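Selling a Gated Estate: How Listing Pages Talk to Buyers
Term project, Property Marketing II. Final report
August 2023

1. What we set out to do

We wanted to know why some houses in gated estates get viewings and others just sit. Two estates, Fasthorpe and Dewulf, same side of town, same agency (Nusetti). Prices close enough to compare. Fasthorpe is older, bigger yards, one gate. Dewulf is newer and has the clubhouse everyone mentions.

We read 115 listings in total. Three had to be thrown out, duplicates, so the numbers below are for 112. Everything came off the Nusetti site or their printed window sheets. We did not use the Rarker portal for counts because it drops old listings without saying when.

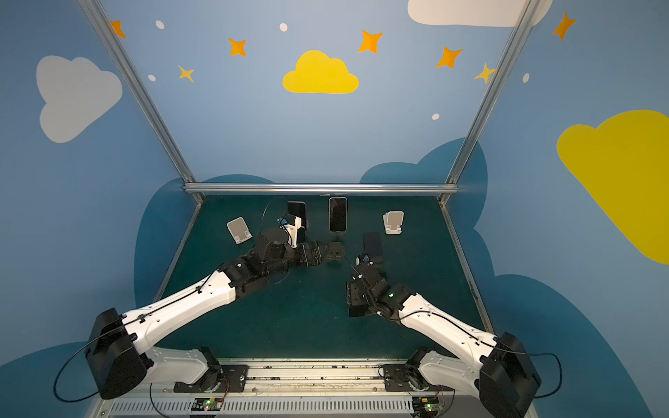 Fig. 1. Two arms over the work surface, cloud walls behind.

2. How we sorted the listings

Read each one twice, two readers. Marked the first thing the text talks about: house, estate, or location. Sounds simple. Wasn't. A lot of them open with a sentence that is all three ("secure family home minutes from schools"). We ended up going by the first noun that wasn't "home" or "property". Crude but both readers mostly agreed.

Also marked: monthly levy given or not, yard size given or not, pet rules, and whether the agent's name is on it. Levy was the one we cared about most. Buyers have to pay it every month and it can change what they can afford.

3. What we found

Most Dewulf listings start with the estate. Clubhouse, gate, walking trail, then the house somewhere in the second paragraph. Fasthorpe listings start with the house, usually the kitchen or the yard. Makes sense, there's less estate to talk about.

Levy is missing from more than half of the Dewulf pages. At Fasthorpe it is nearly always there, and it is lower. We can't prove those two things go together but it looks like it.

Pet rules almost never mentioned in either. Strange, it was the first question at both open houses we went to. 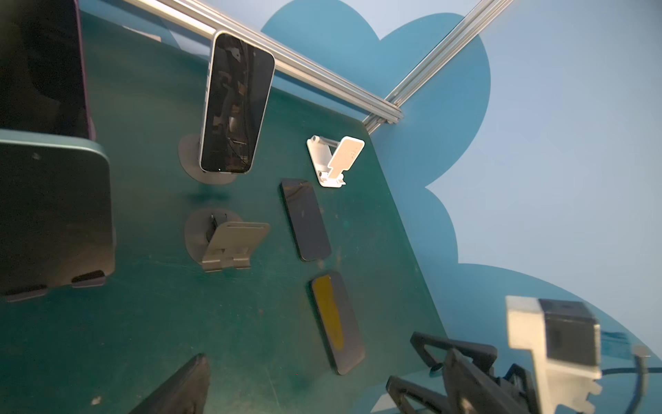
Fig. 2. Tabletop corner and rails by the blue wall.

4. Viewings

Nusetti let us see viewing requests for one month, no names on them. Listings with the levy printed got fewer requests but more of those turned into an actual visit. Listings without it got lots of calls, then nothing. The sample is small and a couple of houses had price cuts in the middle, so don't lean on this too hard.

Length of the text did not seem to matter. Neither did words like "stunning" or "exclusive", which were on pretty much everything. Naming the nearest school did seem to help at Fasthorpe. At Dewulf no difference.

We passed a draft of this section around and asked for comments.

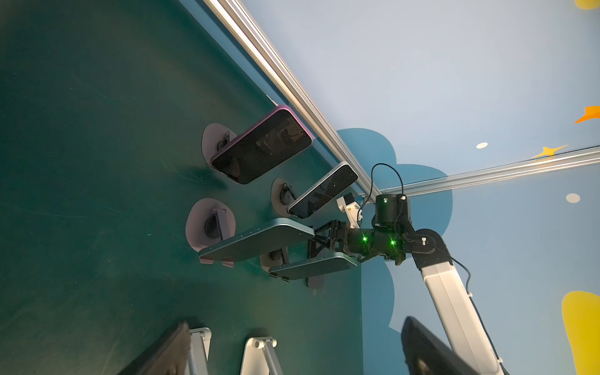 Oda Berge thought we were too easy on the agency. Her note: leaving the levy out isn't a style choice, a buyer on a tight budget loses an afternoon driving out there, and you should say so in the findings instead of hiding it under sample size.

Fair point. We left the sample size warning in but moved the levy to the top of the recommendations. She also asked if the seller or the agent decides what gets printed. We asked at the office, the answer was "depends". Sellers sign off on the text but most of them don't change anything.

5. Recommendations

Print the levy, always, next to the price.
One line on pets.
Start with the house. The estate can have its own page, it is the same text every time anyway.
Put a date on the listing so people can tell whats old.

The separate estate page would save the most work. Right now the clubhouse paragraph is pasted into every Dewulf listing, and in 5 of them it still says the pool is opening in November.

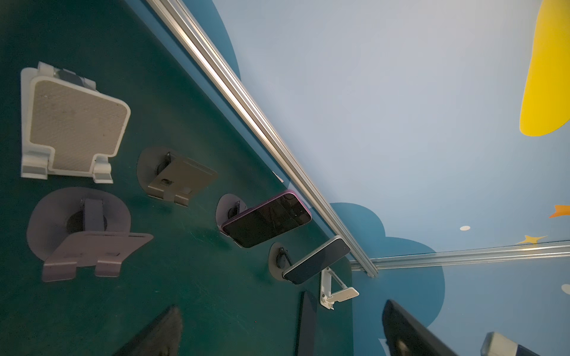 Those should be fixed first, before any rewriting. After that the levy line, which only needs a new field on the form the agents fill in. The pet line will take longer, beacuse the Dewulf rules are under review and the office didn't want to print something that might change.

6. What we'd do differently

Start asking for the viewing data earlier. It took weeks and we only got the one month. Talk to buyers too, not just read pages. And agree on the sorting rules before reading anything, we had to redo the whole first batch of Fasthorpe listings after the noun rule came in.

Coding sheet and the list of dropped duplicates are in the appendix, handed in separately.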